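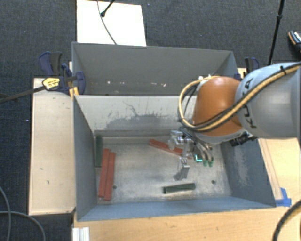
Ketill Hauksdóttir

4.2 What the pickers do now

Figure 3. A KUKA arm over the front bin, with red and green bars.

Before the arm came to Hulter, picking was a job people did while talking about something else. Management expected the talk to move on to higher matters. It moved on to the arm. Pickers we interviewed at the Briltcombe site now describe their work as "waiting near it" — a task absent from the job description, which still lists lifting. Two had asked for their old stations back. One had been given a new title and the same chair. Pay, covered in Section 5, stayed where it was.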